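Mesteck to Sell White Plastic Storage and Seating Line Through Jeltdale Stores

CATTERALL, 11 January 2022. Furniture maker Mesteck said today that its new line of white plastic furniture will go on sale in Jeltdale home stores next month. The line is called Madard. It is sold flat in a box and put together at home.

Madard parts are molded in white plastic and join with poles that push into sockets. No glue is used. Mesteck said the same poles fit every piece in the line, so a buyer can take a small piece apart and use the poles again in a larger one.

"People asked us for furniture they can put up on a Saturday morning and take down when they move," said Ignacio Iglesias, head of product at Mesteck. "The parts are light. One person can lift any of them."

The company worked on the joints through December. Ribs were added across the panels to stiffen them, and the sockets were made deeper. A test piece held 30 pounds at one corner before the change was approved.

Assembly work for Madard is done at the Mesteck shop in Catterall, on tables covered in black cloth. 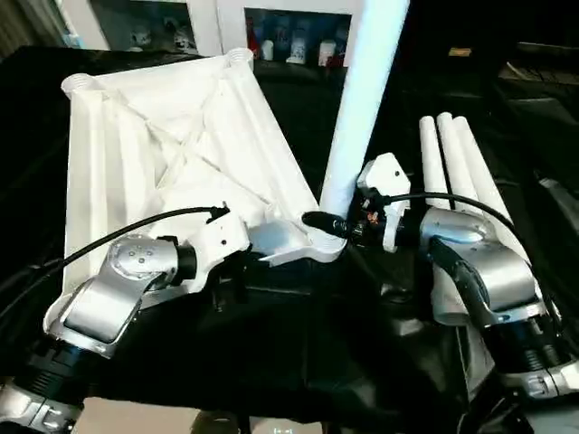
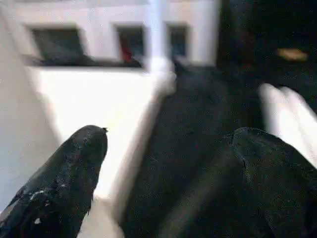
Photos: Mesteck

The first shipment to Jeltdale is 3355 boxes. Each box holds the panels, the poles and a printed sheet with 6 steps. Spare poles will be sold in packs of 2.

"Our customers rent, and they want things that go through a narrow door," said Demetrius Marchetti, who buys furniture for Jeltdale. "We will have a built piece on the floor in every store so they can try it."

Madard parts can be wiped clean with a damp cloth. They are meant for indoor use and should be kept away from heaters. Boxes that arrive with a cracked part can be returned to any Jeltdale store, and the store will swap the part without asking for the whole set back.

Prices will be posted on the Jeltdale website before the line goes on sale. Stores outside the Catterall area will get their stock in the second shipment.

Press contact: Mesteck Press Office, Catterall

Share this release | 6 shares | 0 comments

Sign up for the Mesteck newsletter. You can unsubscribe at any time.

© 2022 Mesteck. All rights reserved. Back to top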